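10/07/2018

ok quick one tonight, I have to be up at six and the laundry isn't even in the dryer. But I've had the new Prullutine record on since Friday and if I don't write something down now I'll do what I did with the last three albums I loved, which is nothing.

So. *Pladen*. Second full length. Eight songs, a bit under an hour, instrumental except for one track and we'll get to that.

If you don't know them: two guitars, bass, drums, one very abused synth. They used to get filed under doom because the first album was slow and the cover was brown. I never bought that. The drummer plays way too much for a doom band. He's all over the ride cymbal, little ghost notes everywhere, and on the first record you could barely hear any of it under the fuzz. Big gray blanket over the whole thing. Good songs, bad blanket.

This time somebody took the blanket off.

**The sound**

Drums first, becuase that's what hit me. Dry. No big hall on the snare. The kick has a click but not that typewriter click, more like a knuckle on a door. Toms panned the way the drummer hears them, which bugs some people, I like it. Bass is dirty and loud and sits right in the middle where the rhythm guitar usually lives, and the guitars got pushed out to the sides and thinned out a lot. Sounds wrong for maybe a minute. Then it sounds huge.

Guitars are tuned low again, no idea how low, I tried playing along and gave up. My 16 inch speaker cab hates anything under B anyway and so does my landlord.

The synth is the big change. On the debut it was there for intros. Rain noises, hum, ok now the riff. Here it plays actual parts. There's a line in "Filto" that sounds like a fax machine trying to sing and I've had it in my head at work for days.

**Songs, fast**

"Lindemann" opens. Nine minutes. Brave or dumb, I can't decide. Starts on one chord, and stays on it, and stays on it, and the drums keep changing underneath so your idea of where the beat starts keeps sliding. I counted it in five, then in seven, then I burned the rice. When the second chord finally shows up it's like somebody opening a window in a hot car.

"Filto" is the short one. Under three minutes, practically punk. Best riff on the record and they only play it four times. Four! I'd have built a whole career on that riff.

"2992" I have no clue about the title. Year, zip code, locker number. It's the one with vocals, sort of, a voice reading something very low in the mix. I had headphones on and the volume way up and still got maybe one word in ten. I think "harbor" is in there. The middle section is my favorite thing they've done, the bass drops out completely and both guitars do this picked thing, slightly out of time with each other, then back in time, then out. Played it twice in a row for my sister over the phone. She said it sounded like a washing machine. Not wrong.
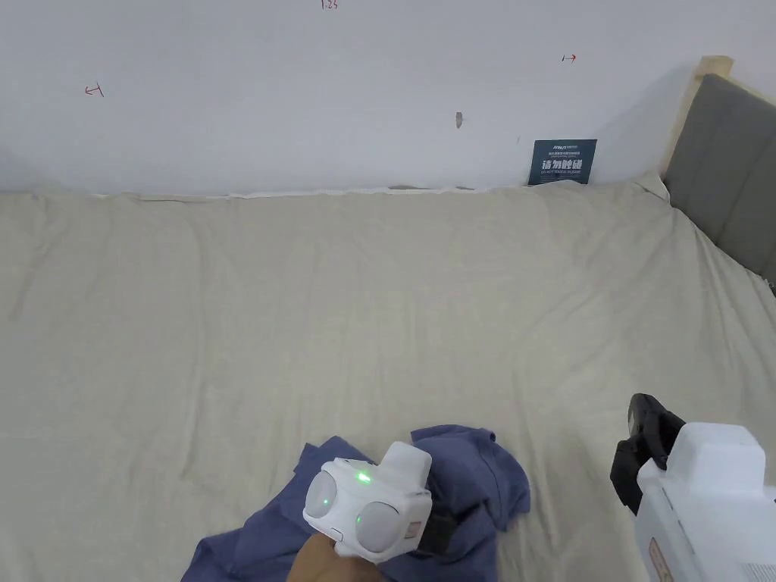

*bedroom wall, red pen and all. the 1.25 is right up at the top*

Side two (I'm on the download but they clearly sequenced it for vinyl, there's a hard stop after song four and a breath) is slower and I like it a little less. "Low Tariff" goes on. It has a good first half and a good last minute and a lot of hallway in between. "Gravel Hymn" is the one that sounds most like the debut, fuzz and all, and I get why they kept it, the old crowd needs something to nod at. But after the dry sound of side one it feels like it came off a different hard drive.

Then "Switchyard" which is all drums and synth, no guitars at all for the first half. I skipped it on the first two listens. Stop skipping it. There's a moment where the synth line and the kick pattern lock up after being separate for ages and I said a word out loud on the bus. Lady next to me moved her bag.

Closer is "Eleven Doors", which is pretty. Just pretty. Clean guitar, brushes, the bass finally turning off the distortion. It fades out and I don't love fade outs, feels like leaving a party without saying bye, but ok.

**Headphones vs speakers**

Tried it three ways.

- Cheap earbuds on the bus: bass disappears, guitars get scratchy, "Filto" still rules
- Car: best for "Lindemann", the kick gets into the seat. Rattled my door pocket
- Old living room speakers: the one. You get the width. The synth comes out of a spot where there is no speaker

Don't judge it off the stream of the single. The single is "Gravel Hymn" and I don't know why. Least representative thing on there. A friend heard it, texted me "so same as before", and now won't try the rest. Their loss, whatever.

**Live**

Saw them in June, before any of this was out. Room holds 200 and it was maybe half full, and they played most of side one with no talking between songs. I thought the opener was them soundchecking. Stood there holding my jacket for a good few minutes waiting for the show to start and then realized everybody else was already nodding. The synth died in "2992" and the guy just hit it with the flat of his hand til it came back, and that got the biggest cheer of the night.

Too loud, by the way. I had plugs in and my ears still hummed all the next day. Bring plugs. I'm serious, I've been dumb about this since high school and I now ask people to repeat themselves in restaurants.

Merch was two shirts and a tape. Bought the tape. Don't own a tape deck. It's a nice tape.

**Gripes**

Mastering is a bit hot. Not terrible, but the last minute of "Lindemann" gets crunchy in a way I don't think they meant, cymbals turn to sand. If the vinyl has its own master I bet that goes away. Also the track gaps on the download are off, there's a half second of silence between "2992" and the song after it where it's obviously supposed to run straight in. Drives me nuts. I glued the two files together myself and it's so much better.

And I want lyrics for the talking. Even a scan of a napkin. Come on.

Where it sits for the year, no idea, I've got a pile I haven't touched. Top five easy right now. It's definitly the one I've played the most, and the only one I've tried to learn on bass (got the first part of "Filto", too slow, wrong fingers, very happy).

Ok dryer. If you've got the vinyl already tell me in the comments whether the cymbals are fixed, and whether anybody can make out what the voice says right after the guitars come back in. I hear "harbor" or "barber" and it's a pretty different song depending.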